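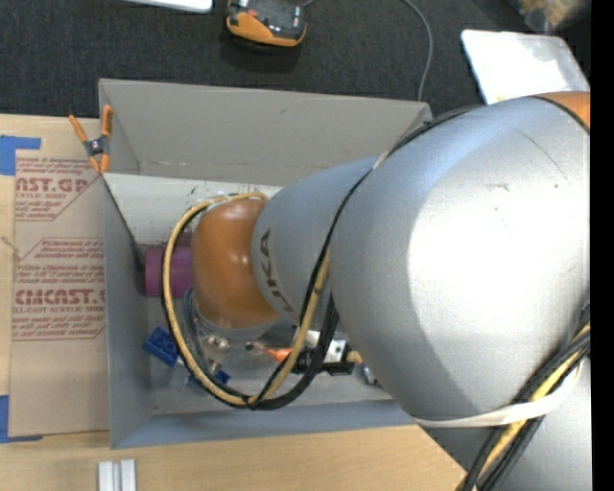

Submitted by Project Group 20
Course 3204, Household and Workplace Organization
Kemier College, Pranulitz Campus
Report no. 1573, spring term
Category: Student projects

One Box per Table: Putting Away Small Items in a Shared Workroom

Summary

This report presents the results of a term project on the storage of small items in Room 1012, a workroom shared by several courses on the Pranulitz campus. The project examined whether a single open box, kept on the tabletop during a session and returned to a shelf afterward, would make it easier to leave the room in good order. The group compared the open box with the lidded containers and drawers already in use. The open box was adopted by most users without instruction. It did not solve the problem of items that belong to no particular course, and it created a minor problem of its own, described under Results.

1. Background

Room 1012 is used for practical work by day and as a study room in the evening. The tables are shared. Small items are brought out at the start of a session and should be returned to the cabinets along the back wall before the next class arrives. In practice a good deal stays on the tables, and the next class pushes it aside to make space. By the end of a week the surface farthest from the door has usually become a holding area for things that no course has claimed.

The department had tried to correct this before. Labels were added to the cabinet drawers, and a notice on the inside of the door asked users to clear the tables. The labels were helpful to persons who already knew the room. Visitors from other courses did not read them, or read them and could not tell whether an item counted as "supplies" or "materials," two words that appear on adjoining drawers and mean nearly the same thing.

The project brief asked the group to propose a change that could be made with existing furniture and a small purchase. Building work, new cabinets and changes to the timetable were excluded from the start.

2. Aim and Questions

The aim was to reduce the time and effort needed to clear a shared table at the end of a session. The group set out to answer the following questions:

– Does it help to have a container on the table during the session, or is it enough to have one nearby?
– Should the container have a lid?
– What should be done with items that remain when everything else has been put away?

The last question was added after the first week, when it became plain that it could not be avoided.

3. Setting and Materials

The tabletop used for the trial is light wood. Its pale color is a practical advantage, as dark items left behind are noticed at once. The dark charcoal surface beyond the table has a fine woven texture and behaves differently. Small dark objects placed there are easily overlooked, and several users stated that they regarded it as a place to set things down for later. A handful of items can be found on it at most times of day.

The container selected for the trial is a gray rectangular box, open at the top, with thin upright sides. The group had first considered a box with sloping sides, which stacks more easily when empty. The upright form was preferred for two reasons. Items laid along the edge stay where they are put, and the whole of the floor of the box can be used. The thin sides take little room away from the table.

Color was discussed at some length. A bright box would have been easier to find, but members of the group were concerned that it would be taken for a recycling container, several of which stand in the corridor. Gray was chosen as neutral. The contents, which are often colorful, stand out well against it. A purple object, for instance, can be picked out from the far side of the room, whether it is in the box or lying outside it.

Existing lidded containers, referred to in this report by the name of their cabinet series, Kovatus, were used for comparison. They remained in their usual place in the cabinets during the first part of the trial and were then moved to the tables.

4. Method

The trial ran through the second half of term and ended in May. It was divided into stages of equal length.

In the first stage the room was left as it was. Members of the group noted the condition of the tables at the end of each session and spoke with users who were willing to answer questions.

In the second stage the Kovatus containers were placed on the tables, with their lids on. In the third stage they were replaced by the open gray box. No announcement was made in either case, and no sign was put up. The group wished to see what users would do if the container were simply there.

In the final stage a short written instruction was placed on the shelf where the box is kept. It reads: "Take the box to the table. Put small items in the box when you are finished with them. Empty the box into the cabinets before you leave." Twenty minutes had originally been set aside at the end of each session for clearing up. This was left unchanged throughout.

The group did not attempt to count individual items. An early effort to do so took up most of the clearing time and annoyed the people trying to leave. The condition of each table was instead recorded in plain words, such as "clear," "a few things left" or "not cleared," and the notes were compared at weekly meetings.

5. Results

5.1 A container on the table compared with one nearby

In the first stage, containers in the cabinets were used almost entirely by those responsible for the session. Other users gathered items into a pile at one end of the table and left the pile for someone else. Once a container stood on the table, the pile was generally made inside it. This was true of both types, though more so of the open box.

The position of the box mattered more than had been expected. Placed near the middle of the table, it was used throughout the session. At the corner it was used only at the end. Several users moved it toward the middle of their own accord – and in one class it was moved back each time, as it stood in the way of large sheets of paper.

5.2 Lids

The lids of the Kovatus containers were removed early in most sessions and then became one more loose item on the table. They were also used as trays, which had not been foreseen. At the end of a session a lid would often be found beneath other things, and the container would be put away without it.

The open box avoids this difficulty entirely. Its contents can be seen from above without touching anything, and a missing item can be looked for at a glance. The disadvantage is dust. Anything left in the open box over a weekend should be wiped before use, and paper items should not be stored in it at all.

5.3 Items left over

After the cabinets had been filled, some items always remained. They had no drawer, or had been brought from another room, or were parts of something larger. In the third stage these were left in the box. The result was a box that was never fully empty at the start of the next session, and on one Tuesday it was so full that the evening users did not attempt to use it and went back to making a pile.

This is the minor problem mentioned in the summary. An open box on a table invites use, but it invites every kind of use. It was taken at various times for a lost property box, a container for trial samples and, for a short period, a place for snacks.

The written instruction introduced in the final stage brought some improvement. The sentence on emptying the box was followed by the day classes. Evening users followed it less often, probably for the reason that the cabinets are locked after the last class and they had nowhere to empty it.

6. Discussion

The findings support the use of one open container on each shared table. The group considers the absence of a lid to be the most important feature, followed by the upright sides. Size is a matter of compromise. A larger box would hold more, but it would occupy part of the table that is needed for work and would take longer to empty.

The charcoal surface beyond the table remains unresolved. It lies within easy reach and has no stated purpose, so things are put there. The group discussed placing a second box on it. This was rejected on the grounds that a second box would make the habit permanent. A different view was held by one part of the group, which argued that the habit is permanent already and might as well be tidy. Both views are recorded here for the benefit of later projects.

The trial has clear limits. It took place in one room and over part of one term. The notes were made by several observers, who did not always agree on what "a few things left" meant. The weeks before examinations are also busier than usual, and the results from the final stage should be read with this in mind.

7. Recommendations

The group recommends that the department:

– provide one open box with upright sides for each table in Room 1012, to be kept on the low shelf beside the entrance;
– replace the drawer labels "supplies" and "materials" with the names of the items inside;
– assign one unlocked drawer to leftover items, to be cleared at the end of each month;
– keep the Kovatus containers for long-term storage in the cabinets, with their lids.

A similar arrangement could be tried in the workroom in the Pacheco Building, where the tables are smaller and the cabinets stand in an adjoining room. The box would there have to serve for carrying as well, and a model with handles should be considered.

8. Care of the Box

The following notes were prepared for the department office and are included at its request.

Empty the box completely once a week. Wipe the inside with a damp cloth and dry the corners, where dust collects first. Do not press down on the sides or stack heavy items on the rim. Long items should be laid flat along the longer side. If an item stands higher than the sides, it belongs in the cabinet.

The observation notes for all four stages are kept with the course files and may be consulted at the department office during opening hours.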